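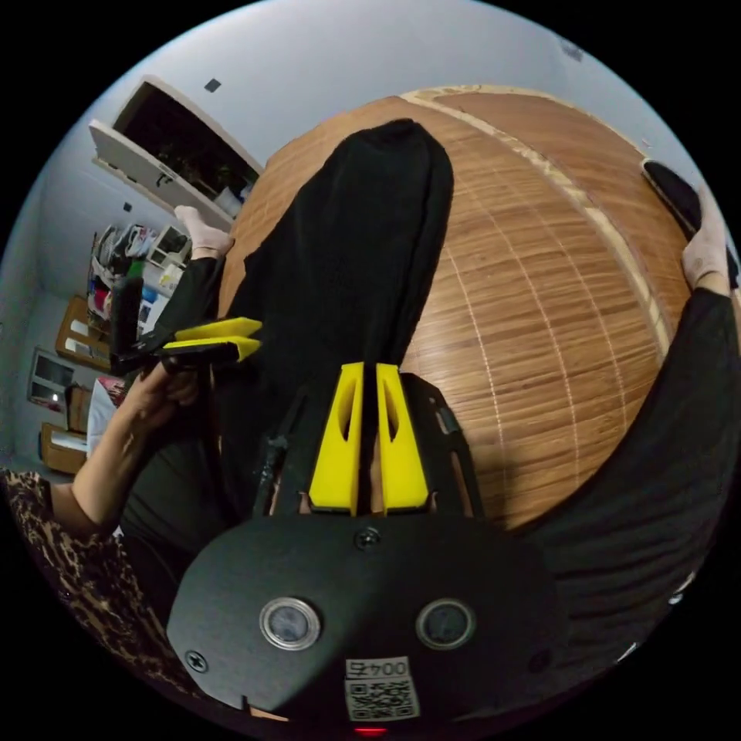 Two hand-held grippers, each with a pair of yellow fingers.

How a Robot Learns From Examples

A robot hand does not know how to pick up a sock. A computer program has to tell its motors when to open, when to close and where to go. One way to build that program is to show it many examples of people doing the job. Each example is called a demonstration.

At Mekden, people make demonstrations with hand-held grippers. A person holds one in each hand and does a chore using only the yellow fingers. A camera on the gripper records what is in front of it. The system also records how the gripper moves and how wide the fingers are open.
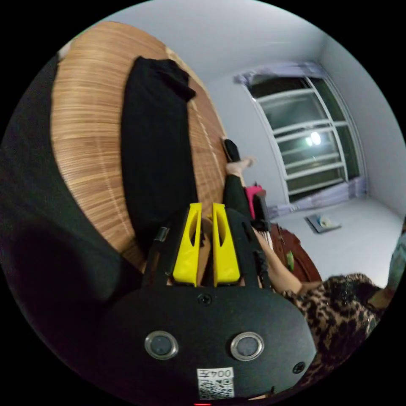

One demonstration lasts from the first reach to the moment the object is let go. If the gripper drops something, the person can pick it up again and keep going. Those examples are useful too, as a robot will also drop things.

The chore in the Husska set is handling clothes. Cloth is hard for a robot. A cup keeps its shape when it is moved, but a pair of trousers can bend and fold in a very large number of ways.
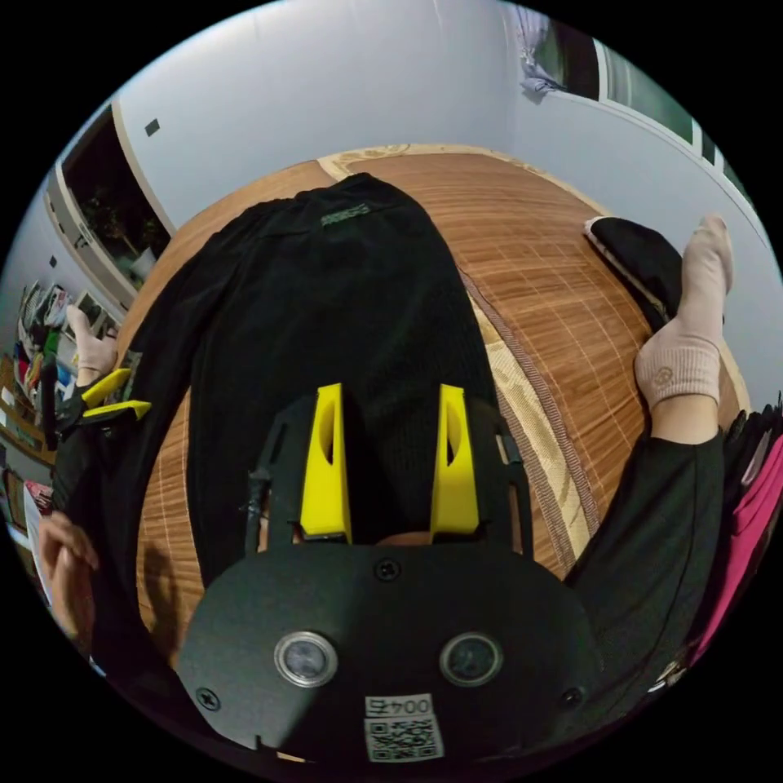
Black clothing on a woven mat, with a second gripper at left.

The goal for the set was 500 demonstrations. By July it had 536. A checker then watched every one and removed 74, mostly because the camera had lost track of its position. That left 462 for training.

Training means the program looks at a camera picture and guesses the next movement. The guess is compared with what the person did — the difference is called the error. The program changes its numbers slightly to make the error smaller, then tries another picture.

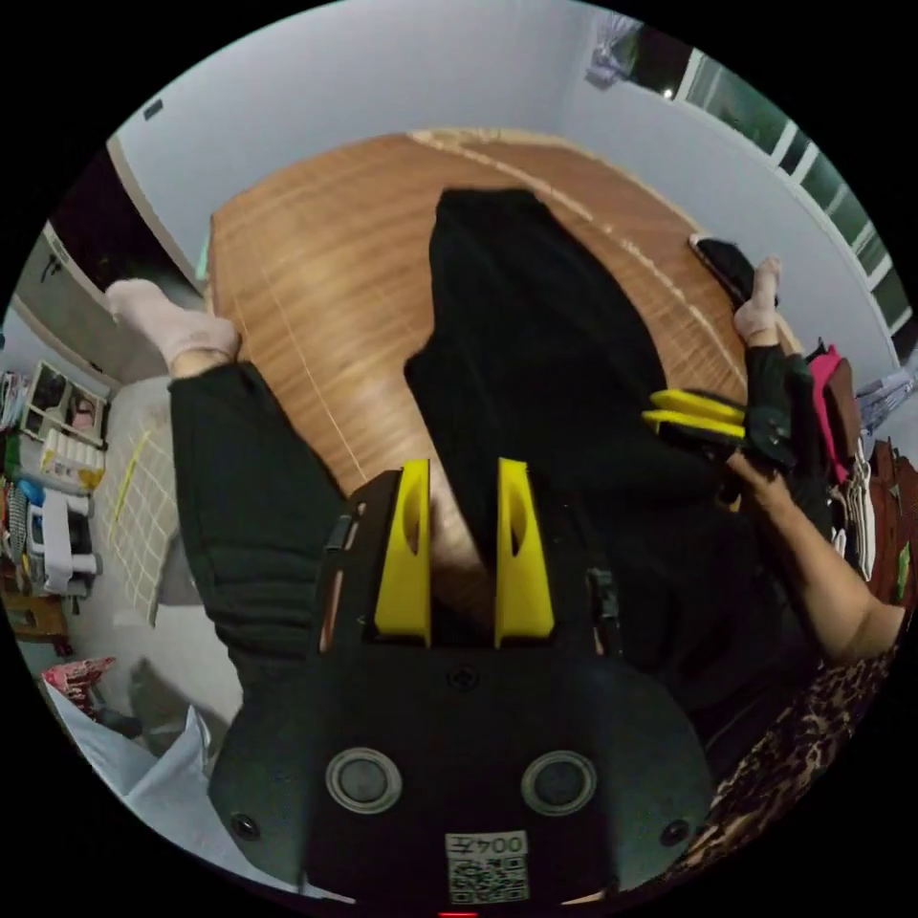 Examples should also come from different rooms. A program that has seen only one floor may fail on another. The Husska set was recorded in 3 homes, and the next set will add more.

Words to know

Demonstration: one recorded example of a task.
Error: the difference between a guess and the recorded movement.
Training: changing a program, step by step, to make its errors smaller.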